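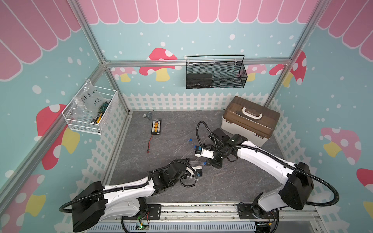

10 February 2012

I woke before the alarm again and listened to the heating pipes. It is my second winter in Stiseddale and I still can't sleep well when the wind comes from the river side. I made tea and studied for one hour. The chapter was on phrasal verbs. I have learned "put up with" and "put off," and I suspect I will confuse them until I am old.

In the afternoon I went to choir. Yolanda Figueroa gave us the new piece, which is in Latin, and I was glad, for once everybody had the same difficulty as me. The altos are weak on the second page. I stood next to Solange Hoarau, who has a cold and only moved her lips. We stopped early, the hall was needed by other people at six.

I walked home by Pacheco, the bakery, and bought two rolls and the flat bread with seeds. My shoes let the water in. I must decide if I repair them or buy others. The repair is 20 dollars and the man wants 48 hours, and I have no second pair good for snow.

There was a letter from my brother. He writes that our mother has planted garlic behind the house, and that the old fig tree lost a big branch in October. He waited all these months to tell me! I was sad about it more than is reasonable. I used to read on that branch when I was nine or ten, with my feet hanging, and my aunt shouted that I would break my neck.

I began an answer but I wrote only the greeting and some lines about the weather. In my own language I write now slowly also. I look for a word and the English one comes first, and then I am annoyed and put down the pen.

Telmo Echevarría telephoned at eight about Saturday's soup. I promised to bring the lentils and the big pot. I must look if we still have cumin.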